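Kit de grabación Vodetti para pinzas: opinión tras un semestre de uso

Valoración: 4 sobre 5
Lo mejor: la sincronía entre cámara y pinza, el pedal
Lo peor: el cable de la muñeca, el programa de revisión

Compramos el kit Vodetti en abril para grabar demostraciones de agarre. Incluye la cámara de muñeca con su soporte, un pedal de tres botones, la caja que sincroniza la señal y una licencia de Clulico, el programa con el que se revisan y etiquetan los episodios. El brazo y la pinza no vienen, hay que tenerlos. El nuestro es un Batbridge de mesa y el soporte encajó sin adaptador.

La instalación nos llevó una mañana. El manual está en inglés y en un español traducido con poco cuidado, pero los esquemas se entienden. Lo único que costó fue la calibración: el asistente pide mover la muñeca por una serie de posturas y, si una sale mal, obliga a empezar desde la primera.

En este tiempo hemos grabado 2878 episodios, casi todos de coger un objeto, levantarlo y dejarlo en otro sitio. De esos, 1207 son de objetos blandos, que era lo que nos interesaba. Con piezas rígidas ya teníamos material suficiente de un proyecto anterior. Los peluches y las fundas de tela se deforman al cerrar la pinza y el modelo que entrenábamos antes apretaba de más o soltaba antes de tiempo.

La cámara da lo que promete. El encuadre es corto y el objeto ocupa buena parte de la imagen, así que se aprecia bien el contacto de los dedos con la tela. Con el bote de kétchup de fieltro se distinguen la costura del frente y el bordado de la etiqueta, y el fondo queda desenfocado. A cambio, los objetos altos no caben enteros cuando la pinza los coge por abajo, y para saber dónde acaban hace falta una segunda cámara fija. Vodetti la vende aparte. Nosotros usamos una que ya estaba montada.
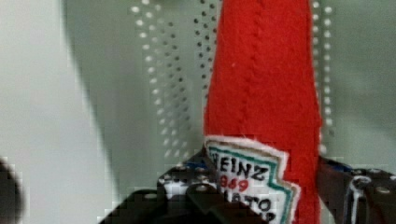
¿Cuántas demostraciones hacen falta para que el modelo aprenda un agarre nuevo?

Depende del objeto y de cuánto se varíe la posición inicial. En nuestro caso, con alrededor de 12 posiciones de partida repetidas por varios operadores, el agarre de un peluche nuevo empezó a ser aprovechable. Grabar muchas veces la misma posición sirvió de poco.

El pedal es lo que más agradecen los operadores. Un botón inicia, otro cierra el episodio y el tercero lo marca como fallido sin soltar los mandos. Antes lo hacíamos con el teclado y se nos colaban segundos muertos al principio y al final de cada toma. Los episodios fallidos no se borran, van a una carpeta aparte. Conviene conservarlos: los usamos para entrenar el detector de agarres malos.

La sincronía también es buena. La apertura de los dedos y la imagen llegan con la misma marca de tiempo y no hemos tenido que corregir nada a mano. Con el equipo de Bunnag que usábamos antes había que alinear las señales después, y era la parte más pesada del trabajo.

El cable de la muñeca es demasiado largo para un brazo de mesa. Lo sujetamos con bridas y aun así se engancha en los giros amplios. Perdimos 11 episodios seguidos por un conector flojo, y el programa no avisó hasta que intentamos exportar. Un aviso en pantalla al perder la señal debería venir de serie.

Clulico cumple, sin más. Las etiquetas se ponen rápido y se pueden crear categorías propias. La búsqueda es lenta cuando la carpeta crece, y no permite filtrar por dos campos a la vez. Exporta en un formato abierto, de modo que acabamos haciendo los filtros con un script nuestro. Hemos pedido la mejora al servicio técnico. Contestaron pronto y dijeron que está en la lista, sin fecha.

Las almohadillas de repuesto para los dedos se venden por pares y con fieltro duran bastante. Con cartón se gastan antes.

Lo recomiendo a laboratorios o talleres pequeños que ya tengan brazo y quieran dejar de montar la grabación con piezas sueltas. Si solo se van a grabar unas pocas sesiones, es mucho gasto y basta con una cámara normal y algo de paciencia para alinear los datos. Para trabajar con objetos grandes tampoco lo veo, salvo que se cuente desde el principio con la segunda cámara en el presupuesto.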